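4．翻訳版における無言コマと描き文字の処理

4.1　対象と手順

本節では、十代の主人公を扱った英語圏のグラフィックノベルが日本語に翻訳されるとき、台詞のないコマと描き文字がどう処理されるかを検討する。前節で原書の側の分布を示したので、ここでは原書と日本語版を並べて読み、両者の違いを記述することに重点を置く。

対象は、Gredon、Brestitz、De Bruijn、Arnanwoodの4社から原書が刊行され、日本語版が単行本として出ている20作品である。いずれも一冊で完結する作品で、連載をまとめたものは含めていない。作品ごとに冒頭の章、中盤の章、最終章を選び、合計3000コマについて原書と日本語版を照合した。中盤の章の選定は、主人公が家の外で過ごす場面と家の中で過ごす場面の両方が含まれることを条件とした。条件に合う章が複数ある場合は、前のほうにある章を採った。

照合の単位はコマとし、枠線のない絵については、余白で区切られたまとまりを一コマとみなした。見開き全体を使った絵も一コマと数えている。吹き出し、ナレーションの囲み、描き文字、絵の中に書かれた文字（看板、手紙、携帯電話の画面など）をそれぞれ別の項目として記録した。無言コマとは、このうち吹き出しとナレーションの囲みがどちらもないコマを指す。したがって、描き文字だけがあるコマは無言コマに含まれる。先行する研究には描き文字のあるコマを除外するものもあり、数値を直接比較することはできない。

原書の判型は作品によって異なる。日本語版では四六判またはA5判に揃えられることが多く、絵の縮小が生じている。縮小率の違いは文字の読みやすさに影響するが、本節では扱わず、第6節で改めて取り上げる。

4.2　読む方向とコマの並び

対象作品の日本語版は、すべて原書と同じ左開きで刊行されている。絵を左右反転した版はなかった。このため、コマの並びは原書のままであり、吹き出しの中の文字は横書きになる。縦書きの漫画に慣れた読者にとっては視線の動きが普段と逆になるが、巻頭に読む順序の案内を置いた作品は一部にとどまった。Brestitzの作品の日本語版には案内が比較的多く、Arnanwoodの作品の日本語版にはほとんどない。日本語版の出版社はそれぞれ異なるので、原書の側の方針が引き継がれた結果とは考えにくい。

横書きを採ったことは、無言コマの読まれ方にも関係している。英語の台詞を日本語に訳すと、漢字を使うことで文字数が減り、吹き出しの中に空きができる。空きを埋めるために文字を大きくすると、台詞のあるコマとないコマの差が原書より目立つ。逆に文字の大きさを抑えて空きを残した版では、台詞のあるコマも静かに見え、無言コマとの差が小さくなる。Gredonの作品の日本語版に後者の処理が多く、吹き出しの内側に広い余白が残っている例が繰り返し見られた。

台詞の改行位置も同じ観点から確認した。原書では短い語が一行に一つずつ置かれ、人物がためらいながら話していることを示す場合がある。日本語版でこの改行を保つと、助詞だけが行頭に来たり、一文字だけの行が生じたりする。多くの版は改行を意味の切れ目に合わせて置き直し、ためらいは読点や三点リーダーで補っていた。この補い方は読みやすいが、原書にない記号が加わることになる。三点リーダーの使用は日本語版のほうが明らかに多い。

4.3　無言コマの保持と変更

無言コマの大半は、日本語版でも無言のまま残されている。変更が認められたのは60コマであった。変更の種類は大きく二つに分かれる。一つは、絵の中に書かれた文字を訳すために、コマの外または内側に注を加えたものである。もう一つは、前後のコマの台詞の一部が移され、もとは無言であったコマに吹き出しや囲みが加えられたものである。

前者が変更の多くを占める。教室の黒板、店の貼り紙、友人から届いた短い文面などは、物語の理解に必要であれば訳さざるをえない。訳し方には、絵の中の文字を日本語に描き替えるもの、原文を残してコマの下に小さく訳を添えるもの、巻末にまとめるものがあった。描き替えを行った版では無言コマとしての形が保たれるが、手書きの癖が失われることがある。主人公の筆跡が物語の上で意味を持つ作品では、筆跡の変化が読み取りにくくなっていた。訳をコマの下に添えた版では、絵はそのまま残る一方、読者は絵から一度目を離すことになる。

後者の例は少ないが、場面の印象への影響は大きい。De Bruijnの作品の一つでは、主人公が夜中に帰宅してから自室の戸を閉めるまでが、連続する無言コマで描かれている。日本語版では、直前のコマにあった母親の長い台詞が二つに分けられ、後半が無言コマの一つに移されている。原書では、母親が言い終えたあとに沈黙が続く。日本語版では、母親の声が廊下まで追ってくるように読める。どちらも場面として成立しているが、主人公が一人になる時点が異なる。

台詞を分けた理由を版面から推測することはできる。直前のコマは幅が狭く、吹き出しも縦に長い。横書きの日本語を収めるには一行の文字数が足りず、文字を小さくするか、訳文を短くするか、台詞を別のコマに移すかを選ばなければならない。同じような縦長の吹き出しは他の作品にもあり、そこでは訳文を短くする処理が選ばれていた。本節の資料からは、どの処理が標準的であるかまでは判断できない。

4.4　家の中の場面

無言コマは、家の中の場面に偏って現れる。なかでも台所と階段が多く、居間は少ない。居間は家族が言葉を交わす場所として使われ、台所は主人公が一人で立つ場所として使われる傾向がある。台所の場面では、人物を描かずに調理台の上の物だけを描いたコマがしばしば挿入される。原書ではこの種のコマに描き文字が添えられることがあり、日本語版での処理は作品ごとに異なる。

図4　調理台を真上から見た例。オーブントースターとトースターが置かれている。 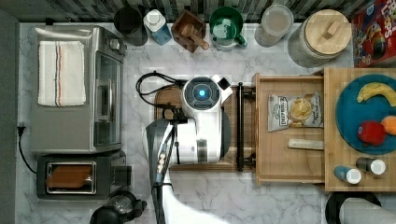

描き文字を訳さずに残した版では、無言コマの読みは原書と同じになるのか。

同じになるとは限らず、英語の音の表記を知っている読者と知らない読者とで差が生じる。

英語の描き文字には、動詞がそのまま使われているものが多い。戸を強く閉める音、紙をめくる音、ため息などは、音の表記であると同時に動作の名前でもある。動作の名前として読める読者は、絵に描かれていない部分も文字から補うことができる。読めない読者にとっては、文字は線の太さや傾きによって音の大きさを示す図形に近い。原文のままの描き文字に訳を添えない版では、この二通りの読みが並存することになる。

日本語版での描き文字の処理は、描き替え、併記、放置の三つに分類した。描き替えは原文を消して日本語の文字を入れるもの、併記は原文のそばに日本語を小さく置くもの、放置は原文だけを残すものである。同じ作品の中で複数の処理が混在することも多い。背景と重なっていない描き文字は描き替えられやすく、人物の髪や衣服に重なっているものは併記か放置になりやすい。処理の選択には、音の重要さよりも作業上の条件が強く働いているとみられる。

併記された日本語には片仮名が使われることが多いが、平仮名を使う版もある。Arnanwoodの作品の日本語版の一つは、家の外の音を片仮名、家の中の音を平仮名で表している。原書の描き文字には、書体の上でこのような区別はない。日本語版だけに見られる区別であり、家の中の音が柔らかく感じられる効果がある。ただし、この作品では家の中が主人公にとって落ち着ける場所として描かれているわけではない。平仮名の使用が場面の緊張と合わない箇所もあり、とくに父親が皿を重ねる場面では、原書の角ばった描き文字と併記された平仮名との間に開きがある。

日本語には、音を伴わない状態を表す語が豊富にある。静まりかえった様子を表す「しーん」はその代表で、日本の漫画では描き文字として定着している。対象とした日本語版のうち、原書に何も書かれていないコマに「しーん」を加えた例は見つからなかった。視線や表情を表す語についても同様である。前項で述べた台詞の移動があることを考えると、訳文の調整は許容されても、絵の側に文字を新しく加えることには慎重であったといえる。

4.5　沈黙の長さ

無言コマが続く場合、その連なりの長さは読者が感じる時間の長さに関わる。原書では、無言コマが単独で現れるよりも、二つ以上続いて現れることのほうが多い。最終章ではこの傾向が強くなり、最後のページがすべて無言コマで構成されている作品もある。

日本語版で問題になるのは、注や訳文が加わることによって連なりが途中で切れる場合である。コマの外に置かれた小さな訳であっても、読者が読む文字であることに変わりはない。Brestitzの作品の一つでは、主人公が引っ越しの準備をする場面が無言コマで続き、段ボール箱に書かれた品名だけが目に入る。日本語版では品名のすべてに訳が添えられている。原書の読者も品名を読むので、文字を読む回数だけを比べれば差はない。違いは文字の位置にある。原書の品名は箱の向きに合わせて傾き、一部は腕に隠れている。訳はコマの下に水平に並び、隠れた部分も補われている。そのため、日本語版では品名が一覧のように読まれ、箱が積まれていく順序が意識されにくい。

同じ作品の後半には、品名の訳を省いた箇所がある。すでに訳した語が再び現れる箇所であり、読者が覚えていることを前提とした省略とみられる。この箇所では連なりは切れておらず、原書に近い速さで読み進めることができる。訳を添えるかどうかをコマごとに判断した例として、前半の処理とあわせて見る価値がある。

ページをめくる位置も連なりの長さに影響する。対象作品では、日本語版の本文の前に目次や案内が加わった結果、左右のページの組み合わせが原書とずれた例はなかった。追加のページ数は偶数に調整されており、見開きの構成は保たれている。巻末に解説を加えた版もあるが、最後の無言コマと解説の間には白紙のページが挟まれていた。白紙を置かない版では、最後の絵の向かいに奥付が来る。

4.6　照合の限界

以上の照合には、いくつかの制約がある。第一に、対象が一冊で完結する作品に限られており、連載作品の翻訳に同じ傾向があるかどうかは確認していない。第二に、日本語版の訳者や編集者への聞き取りを行っていないため、個々の処理の理由は版面からの推測にとどまる。第三に、電子版を対象に含めていない。電子版ではコマを一つずつ拡大して読むことができ、コマの外に添えられた訳が画面に入らない場合がある。紙の版で連なりを切っていた訳が、電子版では読まれないまま過ぎる可能性がある。

照合表は2025年9月29日時点の版に基づく。その後の増刷で描き文字の処理が改められた場合は反映していない。記録の過程で判断に迷ったコマには印を付け、二度目の照合で項目を確定した。迷いが多かったのは、枠線のない絵の区切り方と、絵の中の文字と描き文字の区別である。たとえば、テレビから流れる歌詞が画面の外まで伸びて描かれている場合、本節では描き文字として扱った。携帯電話の文面が画面を離れて背景に大きく描かれている場合は、差出人が特定できれば吹き出しに準じるものとし、特定できなければ絵の中の文字とした。

次節では、ここで得た分類を用いて、日本語版の読者による感想文の中で無言コマがどのように言及されているかを調べる。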